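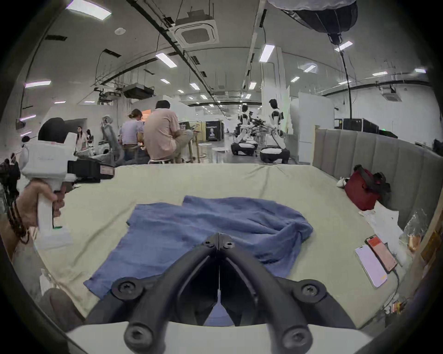
What is Sorkow announcing?

An expansion of its example-gathering program for cloth handling. From August, the company will record people folding and spreading garments with hand-held grippers and use the recordings to train its Umero manipulation model.

Each recording covers a single garment and a single task. The operator works with one gripper in each hand and a camera on each gripper. A session begins with a calibration pass, in which both grippers are opened and closed fully, and ends when the garment is released. Recordings that lose tracking for more than 10 frames are discarded before labeling.

The first release of the set will contain 230 garments, among them T-shirts, towels and pillowcases. Operators are asked to complete 37 defined tasks, including picking up by the hem, spreading on a soft surface, holding taut between two points and folding in half. Starting positions are varied by hand between recordings.

"Cloth has no fixed shape, so a model needs to see the same shirt start from a great many positions," said Chidubem Eze, head of data at Sorkow. "We ask operators to work at a normal pace and to keep their mistakes in. A missed grasp followed by a second attempt is a useful example."
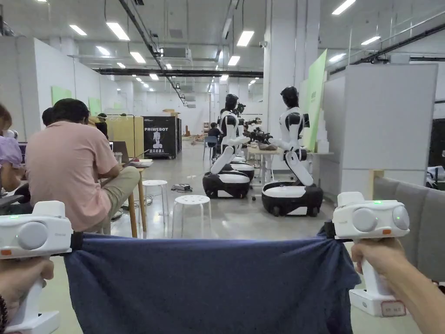
Dark navy-blue cloth held taut between two hand-held grippers.

Gripper position, jaw opening and video are stored on a common clock. Labels are added by a second person and checked against the jaw signal. Orneck, which supplies the labeling software, will host the finished set.

Ifeanyi Akinola, who leads model training, said the next round will test how well examples made by hand carry over to two-armed machines. "We hold back 200 recordings for evaluation. None of them share a garment with the training portion," Akinola said.

Research groups may apply for access through the Sorkow data office. Applications should state the intended use and the storage arrangements.

About Sorkow
Sorkow develops training data and control software for mobile manipulation. Umero is its model for handling soft goods.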